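Why Do Some Shadows Have Fuzzy Edges?

Go outside on a sunny morning and look down. There you are, stretched out across the sidewalk, with legs like a giraffe! Wave, and your shadow waves back. Shadows follow us around so much that we forget to look at them, and that's a shame, because they are full of surprises.

What is a shadow, anyway?

Light travels in straight lines. It zooms out of the sun, or a lamp, or a flashlight, and it keeps going until it hits something. Some things let light straight through, like a clean window. Some let a bit through, like a paper napkin. And some stop it completely, like your dog, a brick wall or a big slice of watermelon.

When something stops the light, there's a patch behind it that the light can't reach. That patch is the shadow! It has no weight and no thickness, and you can't pick it up or sweep it away (go on, try). It's simply a place with less light than the places next to it.

Are shadows black?

Almost never! Look closely at your shadow on grass. You can still see the grass, can't you? It's still green, just darker. That's because light is bouncing at it from everywhere else - from the sky, from the clouds, from the white wall of the house next door. If no light got in at all, you would see nothing in there, not even an ant.

Indoors it's the same. A room with pale walls is full of light bouncing this way and that, and it leaks into the shadows and makes them paler.

Sharp shadows and soft shadows

Now for the really good part. Some shadows look as if somebody cut them out with scissors, and others look smudgy, like pencil that's been rubbed with a thumb. It depends mostly on how big the light is and how far the thing is from whatever its shadow lands on.

Imagine you're an ant walking toward the shadow of a teapot. Out in the bright part, you look up and see the whole lamp. Keep walking. Soon the teapot hides a little piece of the lamp, so it gets a bit dimmer where you are. A few more steps and half the lamp is gone. At last the teapot hides all of it, and you're in the darkest part. That in-between strip, where you could see only some of the lamp, is the fuzzy edge!

A big wide light makes a big wide in-between strip. A tiny light makes hardly any.

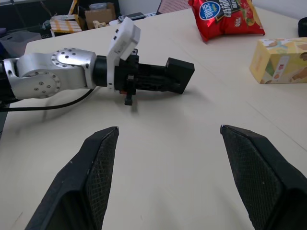

Soft gray shadows on a pale tabletop.

Scientists have names for these parts, and they are great fun to say out loud. The dark middle is called the umbra (UM-bruh). The fuzzy part is called the penumbra (puh-NUM-bruh). Umbra is the Latin word for shadow, and it's hiding in the word umbrella too - an umbrella was once something you carried to make shade.

The biggest shadow you'll ever stand in

You stand in it every night! Night is the shadow side of the Earth. As our planet spins, your town rolls out of the sunlight and into the dark, and in the morning it rolls out again.

The moon makes a shadow as well. Once in a while it lands on the Earth, and that's a solar eclipse. People standing in the umbra see the sun completely covered. People in the penumbra see a sun with a bite taken out of it. The sun is 400 times wider than the moon, but it's so much farther away that they look nearly the same size in our sky. Isn't that wild? (Never look straight at the sun, though, even during an eclipse. You need special eclipse glasses and a grown-up to help.)

Try it yourself

You will need:
A flashlight
A pencil
A sheet of white paper
A dark room

Lay the paper on a table. Ask a helper to hold the flashlight high above it and keep it still. Hold the pencil flat, 2 inches above the paper, and look at the edges of its shadow. Now lift it slowly toward the light. What happens to the edges?

Next, bring the pencil down until it touches the paper. Did the shadow get sharper?

Kobina Lamptey, age 5, from Clullholm, tried this with a fork and sent us a drawing of his "monster comb." Hermine Lüthi used two flashlights at once and got two shadows that crossed over each other. Where they crossed, it was darkest of all. Can you work out why?

Hint: be the ant again. Stand in the place where they cross, look up, and ask yourself which lights you can see.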